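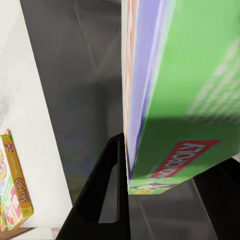
12/2/19
By Radu Ene

4. Opening and transferring a missing-person case

This section covers the steps a duty officer follows in the Ukura case register when a person is reported missing, and the steps for passing the case to another district. It applies to all stations in Plindovdale. Found-property entries are covered in section 6.

4.1 Before you begin

You need a personal login with the Intake role. Shared desk logins can view cases but cannot open them. If the New Case button is gray, ask the shift supervisor to check your role in the Staff panel.

Have the following ready:

- the reporting person's name, address and phone number
- the missing person's full name and date of birth
- the place and time of the last confirmed contact
- any photograph supplied, in digital form or on paper

Missing items do not block the case. Enter what you have and mark the rest Pending.

4.2 Opening the case

1. Log in and select Intake > New Case.

2. In the Type list, choose Missing Person. Do not choose Welfare Check. A Welfare Check entry closes itself at the end of the shift and sends no alert.

3. Search the register for the missing person's name. Try at least one other spelling. If an earlier record exists, select Link. Do not type over the old record.

4. Enter the last confirmed contact. Use the 24-hour clock with no colon. A contact at 7:25 in the evening is entered as 1925. If the reporting person gives only a general time, enter the earliest time they are sure of and tick Estimated.

5. Enter the description of clothing in the words used by the reporting person. Free text in this field is limited to 1900 characters. Text past the limit is dropped on saving without a warning. Put longer statements in an attachment.

6. Set the risk level. The level can be raised by any officer on the case. It can be lowered only by a supervisor, who must enter a reason.

7. Select Save and Issue. The register assigns a case number and prints two copies of the intake sheet.

8. Have the reporting person read and sign one copy. Scan the signed copy into the case under Documents > Intake.

CAUTION: Save and Issue sends the alert to all patrol units at once. It cannot be recalled. To correct an error after this point, use Amend, which sends a second alert with the changed fields marked.

NOTE: Stations still running the Cokero label printer must select Plain Sheet in the print window. The default layout prints the case number outside the margin.

4.3 Adding a photograph

1. Open the case and select Documents > Photograph.

2. Attach the file or place the print on the scanner bed and select Acquire.

3. Enter the date the photograph was taken, if known. Leave the field blank if it is not known. Do not enter the date of scanning.

4. Tick Release only if the signed consent form is already in the case. An unticked photograph is visible to officers and is left out of the public notice.

Paper originals go into a numbered sleeve and back to the family on request. Write the sleeve number in the Notes field.

4.4 Transferring the case to another district

A transfer moves the lead on the case. It does not remove access for the officers who opened it. Both districts keep read and write access until the receiving supervisor selects Release Sender.

1. Open the case and select Actions > Transfer.

2. Choose the receiving district from the list. For Iturra, choose Iturra Central even if the case will be worked from one of the outer posts.

3. Enter the transfer order number. The number is on the first page of the written order, upper right. Verbal orders are accepted for high-risk cases only. Enter VERBAL and the name of the officer who gave the order.

4. Check the evidence list. Every item must show a location. Items marked In Transit stop the transfer.

5. Select Send. The case status changes to Offered.

6. Telephone the receiving desk and confirm that the case is on their screen. Log the name of the person who answered.

An offered case that is not accepted within 40 minutes returns to the sending station with the status Returned. Send it again from step 5. After a second return, call the register desk.

CAUTION: The sending station remains responsible for the case while the status is Offered. Do not stand down search units until the status reads Accepted.

4.5 Physical evidence

The electronic transfer does not cover physical items. Print the evidence list, pack the items against it, and have the courier sign each page. The receiving clerk signs the same pages and scans them back into the case.

Phones and tablets are sent switched off in a shielded bag. Record the battery level before switching off.

4.6 Contacts

Register desk, accounts and roles: Ehsan Pirzada
Transfers and returned cases: Relu Mihăilă
Evidence lists and couriers: Costel Manole

Changes to this section are made in March, after the yearly review. Send corrections to Costel Gavrilă with the step number and the station name.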